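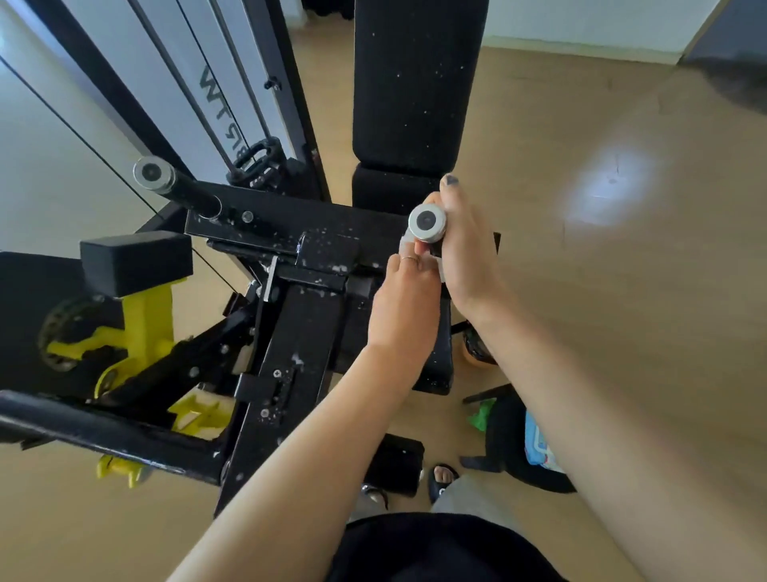
On-pack promotions have been part of the breakfast aisle for as long as most shoppers can remember, but the giveaway inside the box has mostly moved to a code printed on the flap. Grukik, the cereal maker based in Clalldale, has gone back to putting something in the bag. Its new range of oat clusters, Ngui, comes with a collectable measuring scoop, and the company is aiming it at adults who train at home. That is a growing group, and one that will put up with a lot of fiddling. Anyone who owns a home gym machine knows the routine of reaching in with both hands for a round knob before the exercise can start. A scoop that clips to the side of a cereal box asks much less of its owner.

There are three scoops to collect, in small, medium and large. They stack inside each other and can be joined at the handle. The small one holds a snack, the medium a normal bowl, and the large one is meant for people who have just come in from a run. Each size has the portion printed on the handle so that it can be read against the panel on the back of the box.

The promotion was tested last spring in Platgate, where Grukik has its second packing plant. The company put 1,000 marked boxes into local shops and asked buyers to send in a short form saying which scoop they had found and whether they had used it. It received 114 forms. Most people said they were using the scoop, though several had put it in a different food altogether, usually rice or dog biscuits.

Maëlle Perron ran the trial for Grukik. She says the forms changed two things. The first scoop had a square edge that left cereal in the corners of the box, so the new one is rounded. The second complaint was that households kept getting the same size. Boxes are now packed so that a case sent to a shop holds an even mix – a slower job on the line, and one that the packing staff had to be talked into.
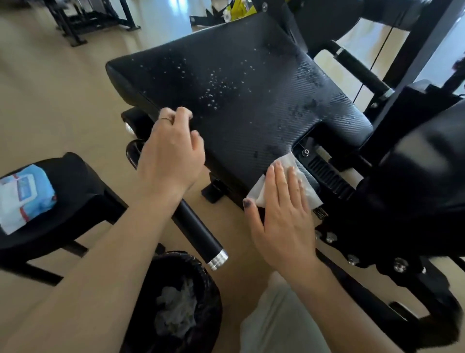

Bülent Güler thinks the company has made the thing too complicated, and that a single good scoop in every box would have done the job. In his view people buy a cereal twice because they liked it the first time, and a set of three only annoys the shopper who ends up with two the same. Perron accepts part of that. Shoppers with a duplicate can post it back and have it swapped, and the address is on the side panel under the recipe.

The clusters themselves come in plain, apple and dark cherry. The plain version is the least sweet and holds up best in milk. The apple goes soft quickly and is better with yoghurt. All three are sold in the same size of box, and the scoop is sealed in its own paper sleeve between the bag and the card.

Marked boxes go on sale in September and will stay on the shelves until stocks run out. Unmarked boxes will be sold alongside them at the same price, so it is worth checking the front before paying.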